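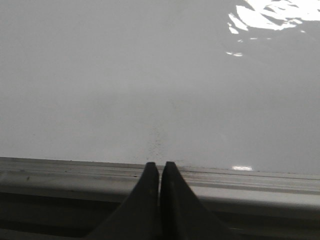 Naima Younis writes under my June entry that the paste was too thick and not too old, and she would put in more water before she throws any batch away.

10 Aug 2026. I followed her advice. New batch of wheat starch paste: 40 g starch, 400 ml water, soaked before cooking. I cooked it slowly and stirred the whole time, until it became translucent and pulled from the spoon in a short string. After cooling I pushed it two times through the horsehair sieve. It is still a bit grainy at the edge of the bowl, but in the middle very fine.

Tests were on scraps from the Iordache atlas (504 pages, the worst tears are all near the back). I used the thin Hosoment tissue, torn and not cut, so the fibres are long. Three strips with the paste as it is, three with the paste let down to the thickness of milk. The thin one went in better. The thick one left a small ridge along the tear, which I can feel with the nail.

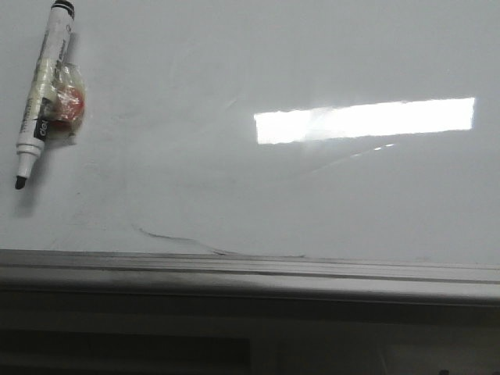

The drying was under blotter and felt, with a weight on top. I changed the blotter after ten minutes, then again after one hour. Aleksandra Kołodziej thinks that I change too early and the paper moves. Perhaps yes – one strip has a cockle at the left end. Next time I wait twenty minutes and leave the others the same, so we can compare.

The Astico jar (methylcellulose) is nearly finished, 900 g was the last order. Please write it on the list if you take from it.
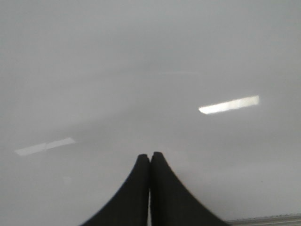 Mixing paste and methylcellulose half and half was my idea for the coated plates. It holds well but it dries shiny, and on an old map this is not acceptable. The lamp makes a reflection on the strip almost as strong as on this grey-white surface, and on the paper next to it nothing. With less methylcellulose, one part to four, I see only a weak shine at a low angle. I would try one to six before touching a real plate. To ask Naima: does she brush it on the tissue or on the tear?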